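Sourdough in a cold kitchen, who else is baking through it?
Started by foley_crumb, Friday, February 12, 2021

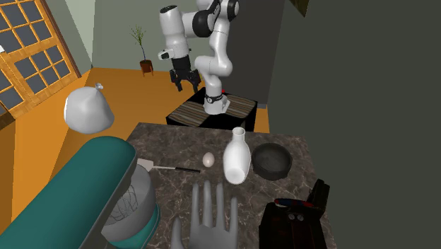 foley_crumb
So my kitchen in Foley has been at 61 degrees since January and I have finally stopped fighting it! I used to get dense little bricks all winter. Now I mix after supper, do 3 folds before bed, and leave the dough on the counter all night. This morning's loaf had the best ear I've ever gotten, and the crust sang for a good minute when it came out. I'm so happy with it I had to tell somebody (my husband has heard enough).

772 grams of dough per loaf, by the way. Fits my oval basket perfectly.

rye_or_die
Nice! What's your starter percentage? Overnight at 61 I'd want 20 at least.

foley_crumb
I'm at 15, fed at lunch so it's lively by supper.

marthas_oven
Going to disagree with the whole idea. Get a box with a light bulb in it and hold the dough at 78. I did cold counters for 3 winters and every loaf came out different. With the box I'm done in an afternoon and it's the same every time.

rye_or_die
Same every time, sure, but I think the slow ones taste better. More tang, and the crust browns deeper.

marthas_oven
You can get tang by putting the shaped loaf in the fridge. That's a separate step from bulk.

J. Damasceno
Josué here, over in Silham. I've done both and I kind of love both? The box is great for whole wheat, which goes slack on me if I leave it overnight. White dough I leave out cold, and it's so easy to shape in the morning, like handling a pillow. Try 7 percent starter if your house ever warms up, it gives you a lot more room to sleep in!

foley_crumb
Ooh, writing that down for April. Do you bake in a pot or on a stone?

J. Damasceno
Pot, lid on for the first half. I preheat it for 45 minutes and my fingers live in fear.

marthas_oven
Parchment sling. Saves the knuckles. And fine, I'll do one overnight loaf this weekend, but I'm doing a box loaf next to it and I'm cutting them both.

foley_crumb
Yes!! Post the crumb, please. Same flour for both?

marthas_oven
Same bag.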